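Home Help Exchange > Yards, Driveways and Outdoors

Water running down the street and into my driveway every time it rains

Posted by mossyporch

Hi everyone, first time posting although I have been reading along for a couple of years (the thread on frozen outdoor faucets saved me a plumber's visit last winter, so thank you to whoever wrote that). I'm hoping somebody can help me think through a water problem before I spend money on the wrong thing.

We bought our house in Etasdale in the spring. It sits toward the bottom of a long gentle slope, and the driveway dips down from the street to the garage. You would never notice the dip on a dry day. When it rains hard, though, water comes down along the edge of the road, finds the low spot at the mouth of our driveway and turns right in as if it had been invited. From there it goes down to the garage door and under it. We've had three real soakings so far, the worst of them in October, when I lost two boxes of my mother's sewing patterns that I should have put up on a shelf.

The driveway is plain concrete, 14 feet wide at the garage. It's old but in decent shape apart from one long crack. There is a curb on our side of the street, but it was lowered for the driveway and I think it was lowered a bit too much. I've tried sandbags, which work all right but are miserable to haul out at five in the morning when you hear the rain start. I also bought one of those rubber threshold strips for the garage door. It held back a small rain very nicely and then did nothing at all in a big one.

I have had one contractor out, from Coughlan, and he wants to tear out the whole driveway and pour a new one at a different pitch. He was a pleasant man and I don't think he was trying to cheat me, but it's a frightening amount of money. My neighbor across the way says to put in a trench drain and be done with it. My brother-in-law says it's the city's problem. I don't know which of them to listen to, and I would love to hear from people who have been through it.

Thanks so much for reading all that!

gardengate_ruth

Oh, you poor thing, I'm sorry about the patterns. If any of them are only damp, lay them flat between sheets of plain white paper with something heavy on top and change the paper every day. I rescued a good many recipe cards that way.

As to the driveway, I'd start with a trench drain across the front of the garage door. We had nearly the same trouble at our old place in Gallero and I fretted over it much longer than I needed to. In the end we had a channel drain put in right across the concrete with a metal grate over it, and a pipe from one end that carried the water around the side of the house and let it out low in the back yard. It was two days of noise and dust, and then the garage stayed dry for as long as we lived there.

Now, there are a few things I wish I had known. The pipe matters as much as the drain does. Ours had to go 20 feet before the ground fell away enough to let the water out, and if your lot is flat in back you will need to think hard about where it's going to go. Please don't point it at a neighbor! You should also ask for a grate that lifts off in sections, so you can clean underneath it. Leaves get in there no matter what anybody tells you. I did mine with an old soup ladle every fall and again when the maple seeds came down - a perfectly good use for a ladle, in my opinion.

We paid a handyman and not a big company, and he was wonderful, but I would get two or three prices if I were you. And ask each of them what size pipe they plan to use. If they can't tell you, thank them kindly and move along to the next one.

Let us know how you get on.

slopeandspade

I'm going to come at it from the other end, because I think you should find out how the water is getting to you before you decide how to get rid of it. Bear with me, I do go on about drainage. I spent a lot of years putting in walks and drives before my knees gave out, and I still can't pass a puddle without wondering where it came from.

Most streets are built with a slight crown, high in the middle and low at the sides, so the rain runs off to the gutters and follows them down to a storm drain. If the gutter is clear and the drain at the bottom is open, even a heavy rain should go past a lowered curb with only a little slopping over. When a house suddenly starts taking in water, or when it's worse than the sellers let on, very often something has changed up the road. It might be a clogged inlet, or a new layer of asphalt laid on top of the old one, which leaves the curb shorter than it used to be. I have seen curbs that were down to 3 inches after a couple of repavings, and that doesn't hold back much.

So the next time it rains hard in daylight, put on your boots and take an umbrella and walk uphill. Go a good long way, farther than you think you need to. I'd say 400 feet at the least. Watch the edge of the road the whole time and see where the flow is thin and where it gets wide, and look for any place where it leaves the gutter and wanders across. Take pictures with your phone as you go, because you'll want them later.

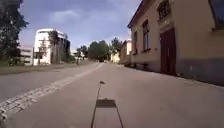
Then go back on a dry day and look at the same stretch again, which people tend to skip. Dry pavement will tell you a lot once you know what to look for, such as lines of grit and leaf bits where the water slows down, or a dark stain below a patch. Pay special attention to anywhere the surface changes from one material to another. A narrow band of small cobblestones set into asphalt, like the one that cuts across on the left there and runs off up the street, is the kind of thing I'd want to look at closely in the rain. A strip like that can sit a little lower or a little higher than the asphalt on either side, and even half an inch is enough to steer a sheet of water. In some towns they're laid that way on purpose, as a shallow gutter, and in others they're only there to mark off a lane. A long level set across the joint will show you which way it leans, and so will a bucket of water poured out slowly when there's no traffic coming. The same goes for old utility cuts and for the seam where new paving meets old.

Once you have your pictures, call the public works office, or whatever they call it in Etasdale. Be nice to whoever picks up the phone. Tell them you have water leaving the gutter and entering a private garage, give them the address, and ask if somebody can check the inlet and the curb height in front of your house. If the inlet is blocked, they will usually send a crew, and it won't cost you anything. If the curb is too low, the answer varies a great deal from one town to the next. In some places the lowered part at your driveway is your responsibility, and in some it's theirs, so your brother-in-law may be half right.

If the city can't or won't help, the next thing I would look at is the apron, meaning the first few feet of your driveway where it meets the street. You may be able to have just that part taken up and poured again with a gentle hump in it, high enough to turn the water but not so high that it scrapes the bottom of your car. It's a much smaller job than the one you were quoted. I did a number of these around Burnimon and they held up well. You'll need a permit, most likely, as that strip is usually in the right of way.

Only after that would I put in the trench drain. It's a good fix and the lady above is quite right about the pipe and the cleaning, but a drain at the garage door is your last line of defense, and I don't like to see it doing all the work by itself. If leaves cover the grate at two in the morning, you're back to wet boxes. With a hump at the top and a drain at the bottom you should be in good shape.

As for tearing out the whole driveway, I'd hold off. One long crack isn't a reason to do it. Clean the crack out and fill it before the cold weather, so water doesn't get in there and freeze.

tworakes

had this. neighbor's leaf pile was blocking the storm drain. moved it, no more water. check that first

mossyporch

Thank you all, this is so much more than I hoped for! I went up the hill this afternoon with a rake, even though it's dry, and the inlet above us is packed with leaves and what looks like part of a doormat. I cleared off what I could reach and I'll call the city about the rest in the morning. I've also moved everything in the garage up onto shelves, and the patterns are under the encyclopedia with white paper between them. I'll do the umbrella walk when the next storm comes through and post what I find.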